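Ticket 2328 – Flacons orange : étiquettes mal lues au poste d'emballage
Statut : résolu, suivi ouvert
Catégorie : Conditionnement / Étiquetage
Logiciel : Skuvosine, module Réception et module Colis
Site : Vellham, atelier de reconditionnement
Demandeur : Zular, équipe emballage
Priorité : normale

Description du problème

Depuis le début de décembre, les flacons orange ne passent plus correctement au contrôle avant emballage. Le lecteur refuse l'étiquette, ou bien il l'accepte et Skuvosine ouvre la mauvaise fiche article. L'opérateur doit alors saisir la référence à la main, ce qui bloque le poste et fausse le compteur de colis.

La commande concernée porte sur 900 flacons, à mettre en cartons de 20. Les autres références traitées sur la même table passent sans erreur. Le lecteur a été redémarré, la vitre nettoyée, la batterie changée. Aucun effet.

Informations demandées par le support

Le défaut est-il présent sur tous les flacons ?
Non. Un flacon peut être refusé, puis accepté une fois tourné dans la main.

Le flacon est-il présenté debout ou couché ?
Couché. C'est la consigne du poste, à cause de la hauteur de la tablette du lecteur.

Un changement a-t-il été fait récemment ?
Oui, trois. Les tubes d'éclairage au-dessus des tables ont été remplacés. Les sachets viennent maintenant de Lambrakis. La fiche article a été dupliquée dans Skuvosine pour créer une variante « lot promotionnel ».

Première analyse

Nous avons d'abord cherché du côté de la fiche article. La variante « lot promotionnel » avait été créée par copie, avec le même code que la fiche d'origine. Quand deux fiches partagent un code, Skuvosine ouvre la dernière modifiée, sans afficher d'avertissement. Cela explique les mauvaises fiches, pas les refus de lecture.

La fiche copiée a été désactivée. Il faut vider le cache du terminal ensuite : menu Outils, Données locales, Effacer, puis reconnexion. Sans cette étape, le terminal garde l'ancienne liste jusqu'à la fermeture de la session.

Résultat après désactivation : plus aucune mauvaise fiche. Les refus continuent.

Deuxième analyse : l'étiquette

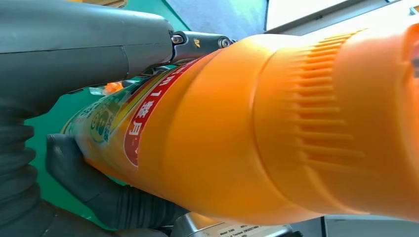 Les refus viennent de la surface de l'étiquette et de la façon dont le flacon est présenté. Le film est légèrement translucide et brillant, posé sur un plastique orange lui aussi brillant, et le reflet efface une partie de l'impression. La bande rouge en biais, avec ses caractères chinois en blanc, reste facile à reconnaître à l'œil, mais les motifs vert pâle et jaune imprimés à côté se perdent dans la courbure. Il ne faut donc pas se servir du logo rond comme repère d'orientation, ce que demandait l'ancienne fiche de poste.

Autre point relevé à cette occasion : l'ancienne fiche disait de tenir le flacon « par le milieu ». Sur ce modèle, l'étiquette n'est pas sur la partie la plus large du corps. Tenir le flacon par l'étiquette revient à masquer ce que l'on veut lire. La partie striée offre une meilleure prise et laisse l'étiquette dégagée.

Essais réalisés sur place

Essai A, 9 h 10. Flacon couché sur la tablette du lecteur, étiquette vers le haut, éclairage normal. Refus fréquents. Le message affiché est « Code non reconnu », parfois « Délai dépassé ».

Essai B, 9 h 25. Même position, tube situé au-dessus du poste éteint. Lecture correcte à chaque passage. Le poste devient par contre trop sombre pour le contrôle visuel, solution écartée.

Essai C, 9 h 40. Éclairage normal, flacon légèrement tourné vers l'opérateur. Lecture correcte dans la plupart des cas. Les échecs restants correspondent à des étiquettes mal appliquées, avec une bulle ou un bord relevé.

Essai D, 10 h 05. Lecture à travers le sachet. Refus systématique. Le plastique fait des plis et chaque pli renvoie la lumière. À ne pas faire, même pour une vérification rapide en fin de ligne.

Essai E, 10 h 20. Réduction de la puissance du faisceau dans les réglages du lecteur, de « forte » à « moyenne ». Avec la rotation de l'essai C, les refus disparaissent sur les étiquettes correctement posées.

Réglages appliqués

Lecteur : puissance moyenne, délai de lecture porté à 3 secondes, signal sonore conservé.
Skuvosine, module Colis : double lecture désactivée pour cette référence. La double lecture demandait deux résultats identiques de suite et transformait chaque hésitation en refus.
Fiche article : une seule fiche active, code d'origine. Le lot promotionnel est désormais géré par une option de commande.

Disposition de la table

Le demandeur a signalé un second souci, que nous traitons dans le même ticket puisqu'il touche la même opération. Les flacons couchés roulent quand on pose le carton à côté, et les sachets glissent du bord de la table. Plusieurs flacons sont tombés. Pas de casse, mais des étiquettes rayées, donc illisibles ensuite.

Le tapis de travail vert reste en place. Il a été question de le remplacer par un modèle plus épais ; ce n'est pas utile pour le moment. La règle retenue est de ne sortir du bac que les flacons que l'on emballe tout de suite, de les coucher sur le tapis et de garder le bord avant libre. Le plastique jaune translucide se pose à gauche, à plat autant que possible. Quand il déborde devant la table, il se prend dans les vêtements et entraîne ce qui est dessus.

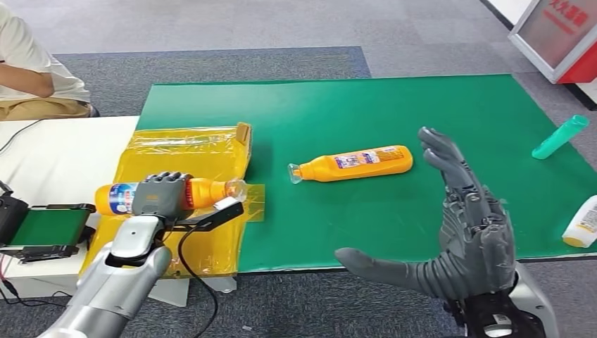
Pour les cartons, aucune modification. Ils arrivent par la droite, ouverts, rabats vers l'extérieur. Le carton plein part sur le chariot et n'attend pas sur la table. Si le chariot n'est pas revenu, on arrête de remplir.

Procédure à jour pour cette référence

1. Ouvrir la commande dans le module Colis et vérifier que l'option « lot promotionnel » correspond au bon de préparation.
2. Prendre le flacon dans le bac par la partie striée, près du col.
3. Contrôler le bouchon. Il doit être vissé à fond. Un bouchon de travers se met dans le bac de reprise, sans essayer de forcer.
4. Contrôler l'étiquette du bout du doigt, sur toute la longueur du bord. Bulle ou bord décollé : bac de reprise.
5. Coucher le flacon sur la tablette et le tourner légèrement vers soi jusqu'au signal sonore.
6. En cas de refus, recommencer une fois. Au second refus, bac de reprise. Ne plus saisir la référence à la main.
7. Mettre en sachet, chasser l'air, plier, fermer.
8. Ranger dans le carton, bouchon vers le haut.
9. Au dernier flacon du carton, valider avec la touche Fin de colis et coller l'étiquette d'expédition sur le petit côté.

Le bac de reprise est relevé à la fin du service. Les étiquettes décollées sont remplacées ; les flacons rayés sont réétiquetés si le plastique est intact.

Questions complémentaires du demandeur

Peut-on coller une seconde étiquette mate par-dessus ?
Possible techniquement, mais refusé par Zular. Le client veut garder l'étiquette d'origine visible en entier. Une petite étiquette mate pourrait être posée ailleurs sur le corps. À étudier avec le service commercial, hors de ce ticket.

Les sachets Lambrakis sont-ils en cause ?
Non pour la lecture, du moment que le flacon est lu avant la mise en sachet. Ils glissent plus que les précédents, ce qui a joué dans les chutes. Le stock actuel peut être utilisé jusqu'au bout.

Que faire des colis déjà validés avec la mauvaise fiche ?
Le contenu est bon, seule la désignation est fausse sur le bordereau. Les lignes ont été corrigées par nos soins dans Skuvosine. Il reste à réimprimer les bordereaux des colis encore présents à Vellham. Pour ceux qui sont partis, un avis rectificatif est généré depuis le menu Expédition, onglet Historique.

La saisie manuelle peut-elle être bloquée ?
Oui. Elle est bloquée pour cette référence depuis 14 h. Le responsable de ligne peut la rétablir avec son propre code en cas de panne complète du lecteur.

Suivi

14 h 30. Reprise de la commande avec les nouveaux réglages. Pas de refus sur les premiers cartons.

15 h 45. Deux refus, étiquettes avec bord relevé dans les deux cas. Flacons mis en reprise selon la procédure.

16 h 20. Le poste voisin signale le même message « Code non reconnu ». Vérification : le lecteur était resté en puissance forte. Réglage copié depuis le premier poste. Il faut penser à enregistrer le profil sur la base du lecteur, sinon il est perdu à la mise en charge.

17 h 00. Compteur de colis conforme au nombre de cartons sur le chariot.

Le ticket passe en résolu. Reste ouvert côté support : demande d'évolution pour que Skuvosine affiche un avertissement quand on crée une fiche avec un code déjà utilisé. Reste ouvert côté Zular : réponse sur l'étiquette mate, et impression de la nouvelle fiche de poste pour les deux tables. L'ancienne version est à retirer du classeur.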